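Comparing Parallel-Jaw Grippers on a Basket Sorting Task

Last updated 06/07/2024

This page sets out the procedure used at the Clultholm laboratory to compare the Brurna and Anghel grippers on mixed household objects. It applies to any two-arm station with wrist cameras.

Before you begin

Fit the same gripper model to both arms. Set the closing force to the lowest level in the controller menu and confirm that the fingers open fully. Route each cable along the gripper body and move the wrist through its full range to check for pulling.

Preparing the table

Cover the table with a plain dark cloth. Place two baskets side by side within reach of both arms. Put household items in one and food shapes in the other, mixing rigid, round and soft objects. A soft item, such as a mesh bath sponge, may be placed on the cloth in front of the baskets as the first object to be sorted.
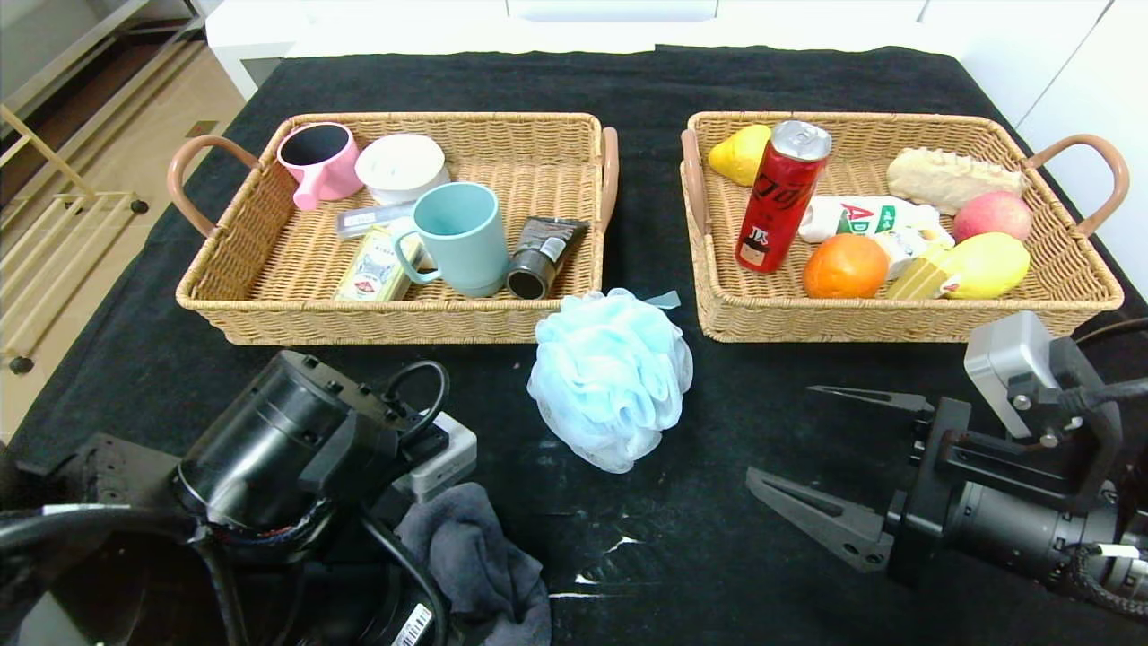

Polutport asked whether the baskets should be fastened down, having found in its own trials that a finger caught on the rim would drag the basket and spoil the next grasp. Fastening is permitted, provided that it is done for both grippers and noted in the log.

Running the comparison

Run 50 grasps with each gripper, using the same list of objects in the same order. Allow 2 attempts per object. Record a grasp as complete only when the object has been lifted clear of the rim and released in the chosen place. Log slips and rim contacts separately.

Repeat the full set after changing the fingertips. The March series at Clultholm comprised 345 grasps, of which 186 were made with the Brurna model.

Store the wrist camera recordings with the log sheet, under the serial number of the gripper.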